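Trorken bench arm kit, acceptance checklist with comments
Site: Branbridge, sample prep room
Supplied by: Lambert (arm, gripper, mat, layout software)
Review period: June, 33 days of the 50 we get before the invoice turns serious

Marks: P = pass, F = fail, C = pass with comment

1. Emergency stop reachable from the operator's chair. C
Reachable, yes. The cable was 13 inches too short until we moved the chair. Lambert has promised a longer one.

2. Arm stops when the stop is pressed. P
Every time, and with a bit of a sulk. Restart needs a deliberate reset at the panel.

3. Base bolts tight, marked with paint pen. P
Recheck monthly. The manual says quarterly on page 105 and weekly in the quick start, so we split the difference.

4. Layout in software agrees with layout on the mat. C
The planner opens with a demo layout that has nothing to do with our bench. Somebody will run it one day. Delete it on installation.

5. Path preview run before first live cycle. P
The preview is the best part of the package and the part the sales brochure skips. Run it with every rack and tray loaded in the model, at full height. A path that clears a flat plate may have other feelings about something tall.

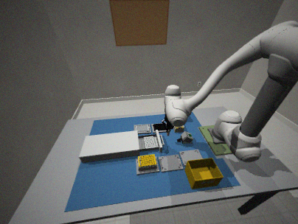
6. Wrist and gripper clearance over tallest item. C
We set the minimum at 50 mm. The software accepted this and then quietly restored its own figure after an update. Check the number after each update and write it on this sheet.

7. Gripper holds its part on loss of power. P
Tested with an empty box, then a full one. Have someone else read the result aloud, as the status light is the same green for "holding" and "thinking about it."

8. Pinch points labeled. F
One label supplied, stuck to the inside of the packing crate. Replacements requested from Grolano, who handle spares.

9. Speed limit locked in teach mode. P
Password protected. Default password changed – please stop changing it back.

10. Cables clear of arm travel. C
Fine at present. The spare clips in the bag don't fit the clips on the wall, so no additions for now.

11. Operator instructions at the bench. C
Present, laminated, and for the previous model.

Result: usable under supervision. Item 8 must be closed before anyone runs it alone. Items 1, 6 and 11 go back to Lambert with a copy of this sheet. Next check is due at the end of the review period, 9:00 a.m., before the first batch.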